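# Still waiting for the kitchen help

Seraina Tanner has spent 2 years at Gravholm working on household chores for robot arms. I asked her whether a machine could put the kitchen straight for me yet.

"No," she said. "It can do parts of it, on a good day."

Her current subject is food storage, and in particular tubs with domed lids, set out on a table with a cloth over it.
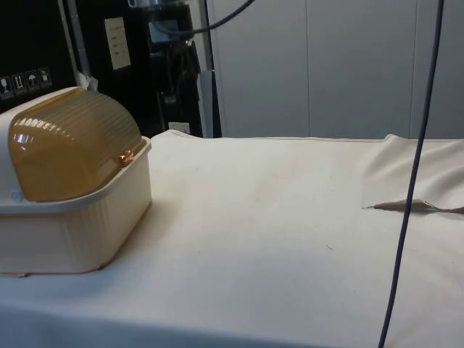
Cloth is harder than people expect, she told me. "A fold changes the height of things by a few millimetres. You or I would feel that and adjust. The arm has to be taught."

Lids are the other problem. A curved one gives two fingers very little to hold, and a shiny one confuses the cameras. Her group logged 2196 attempts at lid tasks up to July. She wouldn't give me a success rate, as the tasks were too mixed to add up.

Yolanda Tejada, who runs a shop in Toledo, is less patient. "I have shelves to fill on Saturday. If it takes 90 seconds to deal with one box, I'll do it myself."

Tanner doesn't argue with that. "She's right. For a shop, speed matters. At home I think people would wait a bit."

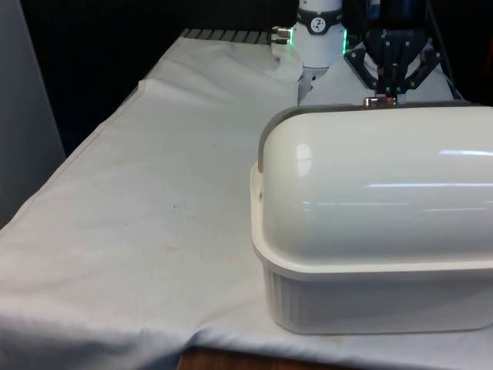 ## What she would buy

"A dishwasher," Tanner said. "I've got one, and it works."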